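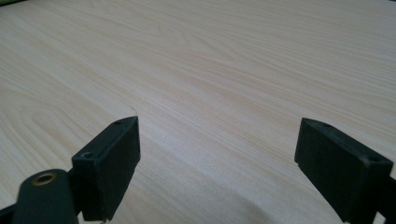
Project report: automation in the packing room at Fanberg
Group 5, work and technology module

We use cookies to improve your visit. Accept all | Manage settings

What we wanted to find out

What changes for the packers when a gripper takes over part of the job. Fanberg in Miltby packs small household parts, mostly hinges and drawer knobs. In March they started teaching a Melex arm to do the picking. Staff do the teaching themselves, with a hand-held gripper. You pick the part up, set it down, open the fingers, go again.

What we did

Two visits, one morning and one late shift. Talked to 12 packers, short chats at break, notes by hand. Also read the Kuo training booklet (not very clear on rest breaks).

What we found

Less lifting. Most people liked that. But the teaching is slow and they get tired in the wrist, a diffrent tired from packing. Several said they felt watched at first, then forgot. Targets are still written for boxes packed per hour, so time spent teaching looks like time lost on the sheet. This came up again and again. The supervisor agreed it needs changing, no date given.

Older packers knew tricks the booklet leaves out, eg turning a hinge before gripping so it sits flat. They now show the others. No extra pay for it so far.

Talk on the line has dropped. Teaching is done at a seperate table, one person at a time, and people missed the chat more than we expected.

Problems with our study

Only one site. The late shift was short staffed so almost 5 of the chats got cut off half way. Should have asked about pay earlier on.

What we would suggest

New targets for teaching hours. Swap over every two hours. Put two tables side by side. Ask the packers before the next arm is bought, not after.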